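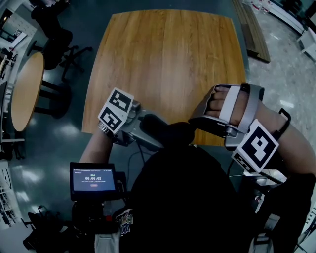
Home | Contents | Units | Glossary | Search

Print this page | E-mail this page

Reading time: 9 minutes

UNIT 5
The Table

Before you read

Think of the table you know best. You have probably leaned on it thousands of times, and there is a fair chance you couldn't say what wood it is made of, how high it stands, or which way the grain runs. Write down your guesses now, in pencil, and keep the page. We will come back to it in the workshop at the end of the unit.

Why begin with a table?

In the first four units we looked at rooms: how light enters them, how people move through them, where the doors should swing and where they usually do. Now we get to the furniture, and I have been looking forward to this part since I started writing! A table is the plainest piece of furniture there is. It has a top, something to hold the top up, and space underneath for knees. Students sometimes expect to be finished with it in an afternoon. Then they start measuring, and a week later they are still arguing about the corners.

Konrad Laskowska, whose shop at Lolomby turned out kitchen and workroom furniture for most of his life, used to start his apprentices on a square top. A long table lets you hide things. One side can be a little off and the eye forgives it. A square puts all its sides next to each other for comparison, and if one of them is wrong you feel it as soon as you pull up a chair. He also had his apprentices sit at every table they made, on all sides, before the finish went on. They wrote letters at it, peeled apples, played cards. Only then did he pick up the plane again.

Square tables have their own way of gathering people. Everyone has the same length of edge. There is no head and no foot, and a person working alone can take any side and still have the whole top within view. They suit small rooms very well, and they suit jobs that use both hands: sorting, folding, wrapping, fitting parts together. The trouble comes with size. Make a square top too large and the middle becomes a place where the salt goes to live, out of reach of everybody.

The reach of the arm

Here is a thing you can try right now. Sit close to a table, let your upper arms hang, and rest your forearms on the top. Without leaning, sweep your hands across the surface. The area you cover is shaped a bit like two overlapping fans, and we will call it the near zone. Now stretch your arms out straight and sweep again. The extra ground you have gained is the far zone. Most of what you do at a table, you do in the near zone, and you go to the far zone to fetch.

Serena Russo's classes draw these zones in chalk directly on the tabletop (it washes off, and the drawings are beautiful). When she had a tall student and a short student draw theirs on the same table in different colors, the class could see at once that a table has no single size. It has a size for each person who sits down at it. On a top 600 millimeters deep, the tall student's far zone ran clear over the opposite edge.

Draw your own zones before you go on to the next section. Use newsprint if chalk isn't allowed.

Edges

Run your thumb along the edge of a table. Is it sharp? Rounded over? Does it run straight from corner to corner, or does it bow out slightly? An edge with a slight curve to it is a lovely thing to sit at. The forearm settles against it differently, and the whole table looks softer without losing much room. It is also more work. A straight edge can be checked with a ruler; a curved one has to be checked with a pattern, and then by eye, and then by hand in the dark, if you believe Konrad Laskowska, and I do.

We will use three terms throughout this unit:

Profile: the shape of the edge as you would see it if you sliced through the top.
Plan line: the shape of the edge seen from directly overhead.
Arris: the sharp line where two surfaces meet. It is nearly always softened a little, or "broken," with sandpaper.

Keep profile and plan line apart in your notes. A table may have a straight plan line and a rounded profile, or the other way around, and half the confusion in last year's sketchbooks came from mixing them up.

Color and grain

Wood in the honey range, between yellow and light brown, has been a favorite for tabletops for a long time, and it is easy to see why people love it. It throws a little warmth back into the room. Paper shows up clearly against it, and so do most dishes. Very dark tops show dust by lunchtime, and very pale ones can glare under a strong lamp.

Grain does quieter work. It gives the eye a direction, and people tend to line things up with it, including themselves. Denise Hartley noticed this while refitting the reading room at Baird. She turned one table a quarter of the way around, changed nothing else, and found readers choosing different sides of it the following week. I have tried the same in my own kitchen with mixed results, but my family is stubborn.

The bare top

A clear table is a kind of invitation. Nothing on it tells you what to do, so you can do anything. Good workrooms protect this. The tools live on a shelf or a rail close by, come to the table when they are wanted, and leave again afterward. In Section 5.3 we will visit two rooms, Gretier and Fumero, that handle clearing up in completely opposite ways, and you can decide which one you would rather work in.

What you will need for this unit

A tape measure
Chalk or newsprint
A pencil, and the page of guesses from the start of the unit
A table you are allowed to spend time with

Birdie Zamora drew the diagrams for Sections 5.1 and 5.2, and her full-size edge profiles are in the back pocket of the printed edition. Trace them, please, and leave the originals for the next reader.

5.1 Measuring a Table You Already Own

Start with the height. Measure from the floor to the top surface at each corner and write down every figure, even if they all look the same.

Previous | Next | Back to top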